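House Rules for Hand-Held Gripper Sessions, and How to Follow Them

I love this kind of work! You pick up two grippers, you move groceries around a table, and what you do with your hands becomes something a robot can learn from. The rules below are the ones we use at Flarilis for tabletop packing tasks. Most of them came out of sessions we had to throw away, so please borrow freely.
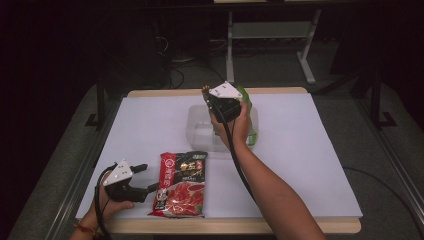
Step 1: Set the table

Cover the work surface with one sheet of plain white paper, big enough that your grippers stay over it for the whole task. A few creases are fine. Tears and pen marks are not, so swap the sheet when you see one.

Put out only what the task card lists. For a packing task that usually means a clear open container toward the back and the items to be packed closer to you. Phones, tape rolls, coffee and the task card itself go somewhere else. (I've lost a good run to my own coffee.)

Glossy pouches and clear plastic both throw reflections. Keep the light even, and turn a package a little if it glares back at you.

Step 2: Check the grippers

Do this before every session, even if you were the last one to use them:

- Wiggle the mounting plate on top. It should not move at all.
- Open and close the jaws all the way, slowly, then fast.
- Look for loose screws, and tighten them before you plug anything in.
- Wipe the fingertips with a dry cloth.

Label left and right and stick with it. Swapped grippers are the most annoying mistake on this page, and you often won't catch it until the files are opened.

Step 3: Run the cables toward you

Each cable should leave the handle, pass your wrist and drop off the near side of the table with enough slack for a full reach. Leave a loop in front of the forearm on the side that reaches farther. Then stretch both arms to the far edge - if you feel a tug, you need more slack.

Cables on the floor should be kept out of the spot where you stand.

Step 4: Agree on the start pose

Both grippers in hand, jaws open, held just above the paper. Hold still for two seconds and begin. Antonina Vasylenko wrote this one into our rules, and it has saved us so much time in trimming!

Step 5: Move one thing at a time

Let one hand do the job while the other waits low and open, near the item it will take next. Lift straight up until you clear the container wall, move over, then lower. No dropping from height and no tossing, even when it's a soft pouch and you know it would land fine.

Tall items such as bottles should be gripped firmly enough that they don't swing, and kept upright on the way over. If one slips, don't grab it with a bare finger. Finish the motion, mark the run as a slip, and keep it. We want those too - a clean recovery is useful, and we file it under its own tag.

Step 6: Keep your pace honest

Move the way you would when packing a bag for a neighbor. People speed up after the first dozen runs, and the jaws start closing before they've reached the item. We stop for a break after 15 runs and never do more than 40 in one sitting. Your wrists will thank you.

Step 7: Write it down

After each run, note the task name, the result and anything odd. "Left cable caught" is a perfect note. "Bad" is not much help to the person reading it in a month.

Sleeves go up or come off before you start. Small bracelets are okay if they stay clear of the handle. Anything that dangles comes off.

Last changed August 5, 2022: slip tag added to step 5.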